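Hayat Heated Airer: Owner's Guide
Folding, resting and putting away

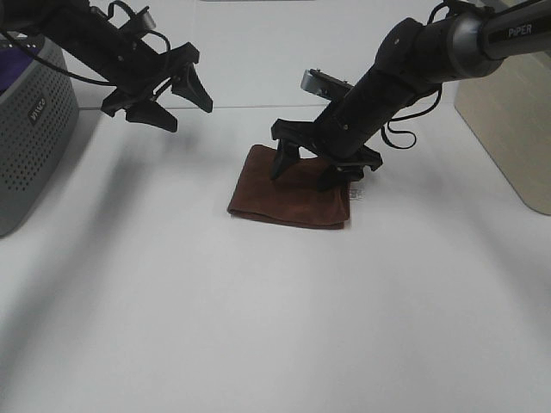
Section 4: After Drying

By now you have assembled the airer, found the one screw left over, and put it in the drawer with the others. This section covers the part between dry washing and a tidy cupboard.

4.1 Taking the washing off

1. Switch off at the wall. The button on the airer only puts it to sleep, and it sleeps lightly.
2. Wait 17 minutes for the rails to cool. The light goes from amber to nothing at all.
3. Start with the top rail and work down. If you start at the bottom the airer becomes top-heavy and will bow to you.
4. Feel the seams and waistbands. A towel can be dry everywhere except the hem, and the hem is the bit that will smell by April.

Note: Anything still damp goes back on the middle rail for another 30 minutes. The Otham model has a shorter middle rail, so hang large items sideways.

4.2 Folding

1. Clear a flat surface. A bed will do, though the cat will have views.
2. Lay the cloth out and smooth it from the centre with the side of your hand.
3. Fold in half, then in half again. Thick towels prefer thirds.
4. Leave the folded pile in the open for a while before it goes in a cupboard.

Fitted sheets: tuck the corners into one another, fold what remains into something like a rectangle, and place it at the bottom of the pile. Kenna Rankin, who wrote the first edition of this guide, gave fitted sheets two full pages. We have tried her method and gone back to this one.

4.3 Folding the airer

1. Unplug the lead and wind it loosely round the two hooks. Tight winding cracks the sleeve.
2. Lift both wings until they click, then press the red catch.
3. Push the legs together from the outside, keeping your fingers off the hinge.
4. Store upright. It needs a gap of about 9 cm, such as the one beside the fridge where the trays live.

CAUTION: Do not fold the airer while it is warm, plugged in, or still wearing socks.

CAUTION: The catch on the Bumden model opens towards you. Stand to one side.

4.4 If it will not fold

Check the lower rail for a forgotten sock. If there is no sock, check that both wings have clicked — one click is not enough, however firm it sounded. If the catch is stiff, wipe it with a dry cloth. Do not oil it.

Replacement catches are ordered from Skudberg as part 458. They come in pairs. Keep the spare with the screw.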